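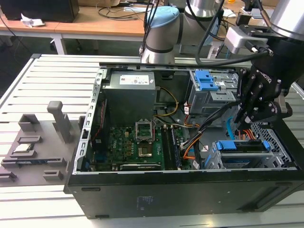
Robotic Disassembly of Electronics
Handout 6: Good practice at the bench
Course staff: Aatos Mäkelä, Mebrat Lencho
Revised 13 Sep 2026

Read this before your first lab block at Sakstead. Handout 5 covered the general safety rules for the cell and they still apply. What follows is narrower: how we set up, run and stop a job when an arm works on a desktop computer.

6.1 Before power is applied to the arms

The computer must be unplugged from the wall. Switching it off at the back is not enough. Hold the power button in for 15 seconds after unplugging, then wait before taking off the side panel. Do not open the power supply, and do not let the hand push tools or fingers through its vents. The power supply comes out as one piece and goes in the bin marked for it.

Lay the tower flat with the open side up. Check that it can't slide on the table when you push it by hand. If it moves for you, it will move for the arm.

Look for loose cables. A cable that crosses the opening can catch on a finger and pull a connector sideways. Either unplug it or write it on the job sheet as a known obstacle. The arm's own cables count too. Move the arm slowly through its full reach once and watch where they go.

6.2 Sharp edges and fragile parts

Case walls, drive cages and grilles are stamped metal and they cut. Wear the thin gloves when you work inside a case. Take them off before you touch the teach pendant.

An open CPU socket is easily ruined. On many boards the contacts are in the socket and bend at a light touch. No fingertip, human or robot, goes into an open socket. Set a keep-out zone over it in the planner before the first approach.

Memory slots and drive latches are plastic and break when pulled off axis. Start with the lowest grip force in the Civum settings and raise it in small steps – never more than 3 steps without asking.

6.3 Working near the hand

The stop button is held by a person, and that person does nothing else. No typing, no phone, no notes. Groups have at least 2 people for this reason. Swap roles between runs and say out loud that you are swapping.

Reaching into the case is allowed only when both arms are stopped and the holder has confirmed it. "Paused" in the software does not count as stopped. A second arm that is idle is still a live arm until it is locked out.

If a part jams, stop the run. Don't steady the case with your hand while the arm pulls.

6.4 Fixtures and removed parts

Each part taken out goes in its slot on the fixture or in a tray, never on bare table. Small boards are handled by the edges. If a part doesn't fit its slot, leave it in the tray and tell Jarmo Niskanen, who prints the fixtures. Please don't file them to fit.

6.5 How this relates to the standards

ISO 10218 covers industrial robots and the cells they work in. ISO/TS 15066 deals with people and robots sharing a space, including limits on contact. Both assume a risk assessment has been done for the actual task. Ours is in the Oksanen folder. Changing the hand, the tool or the workpiece means the assessment has to be looked at again – a new case model is a change of workpiece.

For next time: bring a completed job sheet for your group's tower, with obstacles and keep-out zones filled in. Questions on the planner go to Mebrat.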